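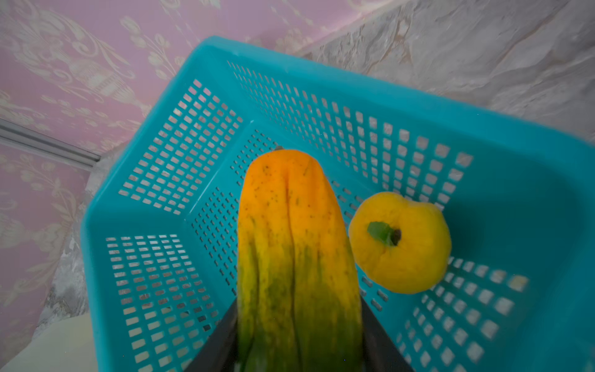
Prasanna Bandara objects to bare slots under ripe papaya and would sooner see a folded cloth beneath anything that gives under the thumb, with the fruit turned at each check and the cloth changed when it spots. Comment received by note this morning and left in full on the clip. My position is that the cloth blocks the slots, and the slots are what we bought the basket for. Both points to be tried.

Skircombe, store bench notebook
Dec 11, 2024
Log sheet 3741
Entry: K. Hakala

Subject: open plastic baskets for holding mixed fruit at room temperature, as against the lidded Niven crates.

Basket. Turquoise, rectangular, thick smooth rim. Walls are rows of small rectangular slots in a grid, with a smaller grid in the base. Rim comfortable to lift by when loaded. No sharp flash found on the rim. Slight roughness at the inner edges of a few base slots, taken down with the fine file and wiped out. Filing took longer than expected and I would not want to do the whole stock that way. If the next delivery from Falludmont is the same, send them back or use them for onions.

Contents. One papaya, lengthwise, and one round yellow fruit beside it near the wall, leaf and stem still on. The yellow one came in the mixed tray with no name on the docket. Entered as "round yellow, rough skin" until someone cuts it. Prasanna says quince. I would have expected more down on a quince, but a rub in the sack will take that off. Leave the leaf on, it is a usable freshness marker and costs nothing.

Papaya weight on receipt 835 g, bench scale, tared with the paper tray. Colour is uneven along the length: orange at one end, yellow through the middle, green at the other. Small brown dots over the skin. I have marked it down as "turning, part" on the colour card, which is unsatisfactory, as the card has one box per fruit and this one needs at least two. Suggest we record the ends separately from now on, orange end first. Prasanna agrees on this, if not on the cloth.

The dots. Recorded as skin speckle, not as decay. Under the lens they are flat and dry with no soft margin. The rule in the old Plurkell sheets was to reject on any brown mark, and by that rule most of the August papaya would have gone in the bin, including fruit that ate well. I propose the following wording for the new sheet: flat dots accepted, sunken spots noted and ringed with the wax pencil, wet spots rejected. The pencil is in the drawer with the labels. It has been going missing and wants a string.

Handling. Take papaya by the green end where there is one. The ripe end marks readily and the mark does not show until the next day, by which time it gets blamed on the basket. Lower it in along the length of the basket and let go only when it is fully down on the base. Do not roll it into place. The shallow ridges tend to settle it on one flat, and that flat should be noted so that it can be turned to a fresh one at the following check.

Spacing. Keep a gap between different kinds. I know the argument for putting everything together to bring the slow ones on, and for the kitchen at home I would do it. For the log it is no use, as we lose track of which fruit is affecting which. For this load the two are sharing a basket at the start only, and the yellow one moves to its own basket after the second weighing.

Temperature. Room, for now. The cool cupboard is set to 12 degrees and stays that way. Papaya that still has green on it does not go in. Last time one went in early, the green end stayed green and the rest went slack, and the result was poor all the way through. Fully coloured fruit may go in if it cannot be used the same day.

Air. The basket should stand clear of the wall by a hand's width on every side. Slots are of no benefit if a box is pushed up against them. Nothing to be stacked on the rim. I found a tray of limes balanced on one on Monday and have moved it to the shelf.

Cloth trial, as requested by Prasanna:
Basket A, bare base.
Basket B, one layer of cotton cloth, folded edges tucked in, not up the walls.
Same size papaya in each, as near as the tray allows.
Turn at each check, both baskets.
Note slot marks on the underside, if any, and how long they take to fade.
Weigh before turning, and put the fruit back the same way round.

I expect faint grid marks in A on ripe fruit and damp in B. If B is damp on the second check, try the plastic mesh off the roll in place of the cloth.

Cleaning. Warm water, a little washing-up liquid, the narrow brush for the slots. Rinse, then stand on end to drain. Papaya juice dries hard in the corners of the slots and has to be soaked out. Do not use the scouring pad, it dulls the inside of the walls and they hold dirt afterwards. Turquoise is at least a good colour for this, old residue shows up on it better than it did on the brown crates.

Stock. The full store order would be 3000 baskets across both sizes, and I am not signing for that on the strength of a week with a handful of them. Rim and walls are sound. Base slots are the open question, see filing above. Ask Falludmont whether the base can be had with a rounded slot edge and what it does to the price.

Colour card: two boxes per fruit, draft to Prasanna for comment.
Wax pencil: string.
Scale: reads low when pushed to the back of the bench, where the top is not level. Shim it or move it. Repeat this morning's weight once done and enter both figures on the sheet.

Afternoon addition. Prasanna has cut a spare from the same mixed tray. Hard, pale flesh, very sour, a lot of pips. Still says quince. Entry left as it was.

K.H.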